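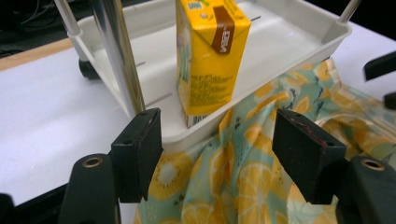
A yellow juice carton on a white plastic tray.

FOR IMMEDIATE RELEASE

Zaltis Press to Publish "Bite," a Memoir of 3947 Cafeteria Lunches

Retired claims adjuster Eino Ikonen wrote down what he ate at work, and eventually his daughter told a publisher

HASMONT, December 18, 2018 – Zaltis Press announced today that it will publish "Bite," the first book by Eino Ikonen, in April. The book is drawn from the lunch diaries Ikonen kept during his career at Isus, the Hasmont insurance office where he adjusted water damage claims and, at noon, went downstairs.

The diaries record 3947 lunches. All were eaten in workplace cafeterias, most of them at Isus and the rest in the buildings of other companies to which Ikonen was sent on business, or to which he claims to have been sent on business. Restaurants are excluded. So are picnics, weddings and anything eaten in a car. A single entry from a hospital cafeteria was admitted after some soul-searching, on the grounds that the patient upstairs was also a policyholder.

"I wasn't planning a book," said Ikonen. "I had a desk calendar with a lot of space on each page and very little to put in it. On the first day I wrote 'fish, gray.' The next day I wrote 'fish again.' After that it seemed rude to stop."

Readers who fear that an entire book of this will resemble "fish again" may be comforted to learn that the diaries were edited. Zaltis Press has cut the entries to those it considers essential and arranged them by subject, with chapters on soup, on the salad bar, on the people who save seats, and on the long decline of the free cracker. There is a chapter on gravy that the publisher's legal adviser has read twice and pronounced fair.

The longest chapter concerns the tray. Ikonen holds strong views on trays, which he was surprised to discover other people did not have. He regards the tray as the last piece of private property left to the office worker, and he is scornful of the movement to do away with it. In the year Isus tried going trayless in the name of saving dishwater, he carried his soup in one hand and his plate in the other, with his roll in his jacket pocket, and noted each day's losses. The experiment ended in the spring. The entry for that day reads, in full, "Trays back. Stood a while and looked at them."

What makes "Bite" worth the attention of people who have never set foot in Hasmont, and who have managed without it so far, is how much of a working life turns out to have been sitting around the edges of the plate. Ikonen rarely describes his job. He seldom names a colleague. But the reader learns that the company is in trouble when the roast beef goes from a weekly item to a monthly one, and that the trouble is over when a man in a paper hat reappears to carve it. A merger arrives in the form of unfamiliar mustard. Layoffs are announced on a morning when, by an unlucky decision in the kitchen, dessert is cake for everyone.

There is also a romance of sorts, conducted over several years at the table by the window. Neither party is Ikonen. He was only sitting nearby, and he is careful to say that he was there first.

"Most workplace memoirs are written by people who ran the place," said the editorial office of Zaltis Press in a statement it has asked us to describe as joint. "We have read a good many of them, and in none do we learn what was for lunch. Mr. Ikonen has left out the leadership lessons. We looked for them, in case we had missed any, and we are confident there are none."

The press came to the book indirectly. Ikonen's daughter, clearing a shelf in her father's apartment, opened one of the calendars looking for a phone number and was still standing there an hour later. She mailed a packet of photocopied pages to Zaltis Press with a note asking whether this was anything. The press wrote back to say it did not know either, but could she send the soup.

EXCERPTS FROM "BITE"

The publisher has released the following entries for use by reviewers. They may be quoted freely. Ikonen asks only that they not be improved.

On soup: "Vegetable. It was minestrone yesterday and I believe it will be chili tomorrow. I have decided to think of it as one soup, on a journey."

On a visiting executive: "The vice president ate with us. He took a tray but went to the wrong end of the line, and we let him. He met all of us coming the other way and shook hands with each one, so perhaps it was on purpose."

On nutrition: "A sign has gone up telling us how much of everything is in everything. The line was very slow. I had the noodles and read about them afterward, when it could do no harm."

On the salad bar: "New lid, very low. You must bow to get a radish."

On innovation: "They asked us to fill out a card with suggestions. I suggested salt. Today there was salt."

On his retirement: "Meatloaf. Mine was the end piece, which I have always liked and have never asked for. So somebody had noticed. Went back upstairs at one."

ABOUT THE EDITION

"Bite" will appear in hardcover, in a format the designer has matched to the proportions of the original desk calendars. This makes it slightly too wide for most shelves. The press discussed the matter at length and then did it anyway – a decision that booksellers have been gracious about in writing.

A special edition of 200 copies, signed by the author, will be sold directly by the press. Ikonen agreed to sign on the condition that he could do it sitting down, after lunch, over however many afternoons it took. Each signed copy includes a facsimile of one diary page. Buyers may not choose the page. The press understands that some people will receive the page for the split pea soup week and others will receive a holiday turkey, and it compares the arrangement to lunch itself.

There will be no recipes. This was the first question put to the press by nearly everyone who heard about the project, and the answer has remained the same throughout. Ikonen never entered the kitchen at Isus and does not know how anything was made. He has been offered the formula for the gravy by a former member of the kitchen staff and has declined it.

An index has been prepared by the author. It is longer than expected, and the press has chosen to print all of it. Under "Pudding" the reader will find separate listings for "color of," "disputes over," "skin on," and "as consolation."

EVENTS

Zaltis Press will mark publication with a lunch at the Hasmont public library, in the basement meeting room, with seating for 80. Guests will move along a line, receive a tray, and be asked by a person with a large spoon whether they want it on the side or on top. The menu has been taken from a diary entry that the author selected as "typical, leaning good." Ikonen will then read for as long as the coffee lasts. Questions are welcome from the floor, although guests should be warned that he will answer the ones about trays in full.

The original calendars will be on view in the library's front lobby throughout April. They will be opened to a new page every morning by the library staff, who have already begun arguing over which. Several pages carry stains. These have been examined by a paper conservator, who recommends leaving them alone and has identified the oldest as beet.

Isus has kindly given permission for the company's name to be used in the book. The company was sent the manuscript in full and returned it with a single correction, concerning the year in which the frozen yogurt machine was installed. Ikonen checked his notes and stands by his date. Both versions will be printed, his in the text and theirs in a footnote.

ABOUT THE AUTHOR

Eino Ikonen was born in Hasmont and has lived there ever since, apart from a summer he does not wish to discuss. He worked at Isus until his retirement. "Bite" is his first book. He is not working on a second, though he admits to having bought a calendar. He now eats lunch at home, at noon, and reports that the service is slow but the portions are fair.

ABOUT ZALTIS PRESS

Zaltis Press is an independent publisher of memoir, local history and books that are hard to shelve. Its list includes a two-volume account of the Hasmont parking ordinance, the second volume of which was well received. The press does not accept cookbooks and would be grateful if this could be mentioned wherever possible.

MEDIA INFORMATION

Advance copies are available to reviewers on request. Please state whether you would like a bound galley or loose pages, and allow extra time for loose pages, which have to be put back in order after the last reviewer. Interviews with Mr. Ikonen can be arranged through the Zaltis Press publicity desk in Hasmont. He is available mornings and late afternoons. Requests for a time between noon and one will be passed along to him, and he will turn them down.

###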